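So I finally had a go with the Drasier. A few of you have been asking since I mentioned it in September, and my answer kept being "soon", which I know is annoying. I had most of a day with it at the Custley showroom in Nendlow, got there at ten in the morning, left when they started turning the lights off, and ate one very sad cheese roll in between.

If you've missed my earlier rambling, the Drasier is the two-armed tidying robot that Custley hire out by the month. You can't buy it outright (I asked, twice). What you pay for is the robot, the soft goods package and somebody on the end of a phone, and the soft goods package is the bit I wanted to see. Lots of machines can push a hoover about. I want one that will deal with the sofa after the children have been on it.

They have a lounge set up for this, and you're allowed to mess it up however you like. I took that as a personal challenge. 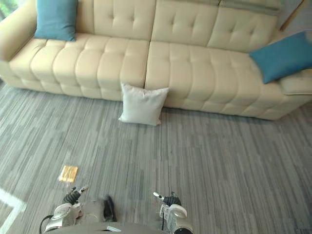 White pillow on the floor, one small gold thing on the carpet, over to the robot.

You talk to it through a tablet, and the tablet is the weakest part of the whole package. The menus are called things like "Soft item routines", which sounds like a swimming class, and it took me ages to find the one for cushions. Once you're in, you pick an area, pick a job and press go. There's a voice option as well, but it didn't get on with my accent and I gave up on it before lunch.

Size is something to think about before you sign anything. It has legs and feet, so it takes up the same sort of space as a person standing at your sofa with their elbows out. In the showroom that's fine. In my front room, with the coffee table and the toy kitchen and the dog's bed, I'd be shuffling furniture before every session. Custley do a home visit to check all that, and it's included in the first month, so do take them up on it.

Right, cloths. This was the part I'd come for! At our house there's always a towel or a blanket in a heap somewhere, and I am always the one who picks it up. I chose something grey and fluffy and asked for the spread and hold routine, which is the first step towards both folding and draping.
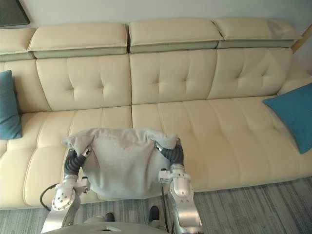 I'd worried about the grip, because I've seen what a cheap gripper does to a jumper. The ribbed black fingers on this one come as part of the soft goods package, and they're what you're paying the extra for. Mariann Lengyel, who was looking after me for the day, let me poke and squeeze a spare set and they've got a nice bit of give in them. I wouldn't hand over my gran's crochet blanket, but I'd be all right with towels.

It isn't quick, mind. I could have done every job in that lounge myself while the tablet was still asking me to confirm the area. Mariann's view is that you set it going and leave the room, and I do see that, though I'd want a good few weeks with it before I left it alone with anything I liked.

The other thing I kept asking about was furniture. Ours is pale too, and I had visions of metal elbows going into it. There's a setting called clearance, which tells the arms how far to keep from whatever is underneath, and you can nudge it up in small steps. I left mine where it was. If you've got a cat that sleeps on the seat cushions I'd push it right up and shut the cat in the kitchen as well.
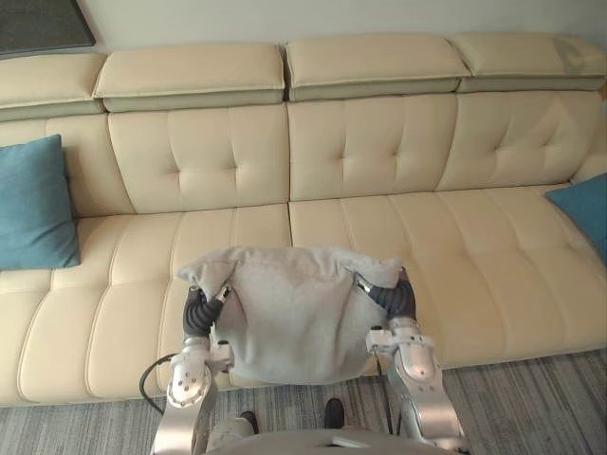 Serena Serra emailed after my last post to say she's had hers for 13 weeks and that clearance is the first thing she'd tell anyone to change. She put hers up by two steps on day one and says the only downside is that the arms end up working a bit higher, so a short flannel can be awkward. She also said to keep the charger away from the radiator, and that the helpline is much better in the mornings.

Thank you Serena, that's more useful than anything in the booklet. (The booklet has 18 pages on charging and almost nothing on cloths. Priorities, Custley!)

Money, then. It's 167 pounds a month with the soft goods package, on a minimum of a year, or you can pay 1,949 up front for the same twelve months. I did the sum on the back of the parking ticket and the saving is 55 pounds, so I'd go monthly and keep the cash in my own account, thanks.
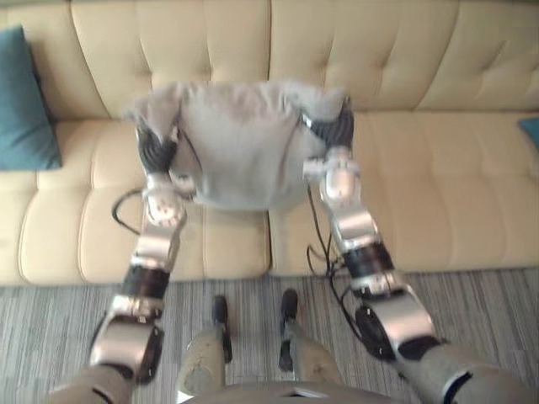 The rival everyone brings up is the Montoya, and I haven't tried that one yet, so please stop asking me which is better! I've been promised an afternoon with it. From the leaflet it looks cheaper, but it seems to want you to buy the fingers separately, and I can't find a price for those anywhere. If you've got one at home, tell me in the comments what you paid.

Would I hire the Drasier? For a month, like a shot. For a year I'm wobbling. I'd want the tablet sorted out first, and I'd want to see it tackle a fitted sheet – Mariann changed the subject rather quickly when I brought that up. I've put my name down for the home visit anyway, so at the very least the front room will get a tidy before they come.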